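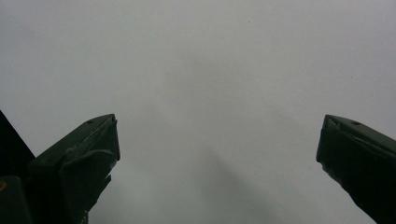
Pale gray with a very dark green.

The Gray Month

I bought the gray paint in September, which everybody will tell you is a stupid time to buy paint in Dustley, with the rain coming sideways and no hope of keeping a window open past lunch. But my aunt's kitchen had been mine for 8 weeks by then and I couldn't eat one more breakfast looking at that yellow. It was a sort of nicotine custard. She'd loved it! She used to pat the wall on her way past, like it was a horse.

So I took the bus to Plattner, the big hardware place out by Zakgate, and stood in front of the color cards until a boy in an apron asked if I was all right. I said I wanted gray. He said warm or cool, and I said just gray, the kind you get in the sky when it can't be bothered, and he thought about it (he really did, bless him) and handed me one called Gunum. I liked the name. I still don't know what a Gunum is. I bought two cans of that and one small can of green for the cupboards, so dark it looked black until you tilted the lid.

The thing was, I'd never emptied the cupboards. I'd been living around her, more or less, drinking out of the one mug I brought with me and keeping my bread on top of the fridge. Now it all had to come out. Soup bowls, cake tins, a fish kettle, a drawer that was only string. There was a jar of buttons with a label on it that said 1000, in her handwriting, underlined twice. I put it on the windowsill and went and got the ladder.

I started painting at eight in the morning and by noon I'd done the wall behind the stove and had gray in my hair. Then I sat down on the floor with a sandwich and looked at the button jar. You can guess. I spread a bath towel over the table and tipped them out and counted them, in tens, with paint drying on my knuckles – big coat buttons, shirt buttons, little glass ones like blackberries, a brass one with an anchor that I was sure I remembered from something. It took me most of the afternoon. The light went, I had to put the lamp on, and I counted one end of the towel twice because I'd sneezed.

There were 382.

I counted again, faster, and got the same. I looked under the table. I looked in the string drawer, and I went through the pockets of her gardening coat, where there was a seed packet and a bus ticket. Then I rang my mother, who was watching something and didn't turn it down.

"Oh, that," she said. "That was what she was going for."

"What do you mean, going for?"

"When we were girls. She said when she got to a thousand she'd move to the coast."

I asked whether she'd kept it up all that time, and my mother said she supposed so, she'd never asked, and did I know that the brass one was off our grandfather's jacket and there had been a terrible row about it? I hadn't known that. She told me about the row, which was very long and involved a ferry, and by the end of it she'd missed her program and I'd eaten the rest of the loaf standing up.

The next day I did the second coat. It goes on darker than you'd think and then it lifts as it dries, starting up by the ceiling, so for an hour or so the kitchen looked as if it had weather in it. I did the cupboard doors last, out in the hall on newspaper, six of them, and got a thumbprint in the green on the one by the sink. I left it in.

Most of her things went back in the same places. The string kept its drawer. The fish kettle I gave to next door, who has never once mentioned it since, so I expect it's in a cupboard over there waiting for somebody else to paint.

The coat I was wearing that autumn had a spare button sewn inside the hem, the way they do, in a color you'd hardly call a color. I snipped it off with the nail scissors and dropped it in the jar, and then I had a look through the closet to see what else I had.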